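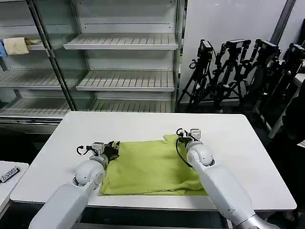
Folding week at the Gorkstead workroom

Apr 26, 2025 | by Adoración Villanueva

Home | Galleries | Workroom | Contact

Filed under: Laundry & Linen

I love a well-folded shirt, and I'm lucky enough to share a workroom with people who feel the same! We've been getting the polo shirts ready for the Cuesta summer fair – 373 of them altogether, in a lime green you could spot from the far end of Gorkstead high street. Encarnación Benítez drew up the folding order and I've been happily learning it.

Lime shows up every wrinkle, so the big white table is a joy to work on. There's plenty of elbow room and the bright green fairly sings against it.

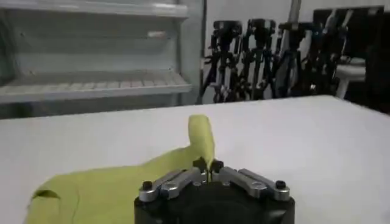

Collars are my favourite bit. Get one sitting nicely and the whole shirt looks smart, even with a few soft creases left in the body. Encarnación likes hers in stacks of 14, I go up to 18 and live dangerously.

The last fold is the one to take slowly – both corners together, nice and level.
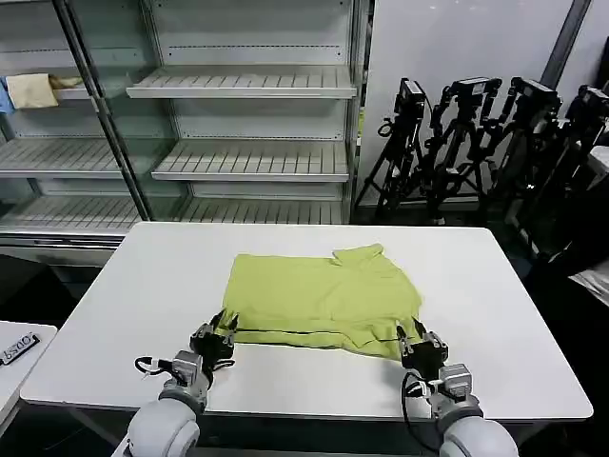 Lime polo on the white table, held at both near corners, with the thin dark stripe along the edge.

More in September, when the Cumell aprons come in!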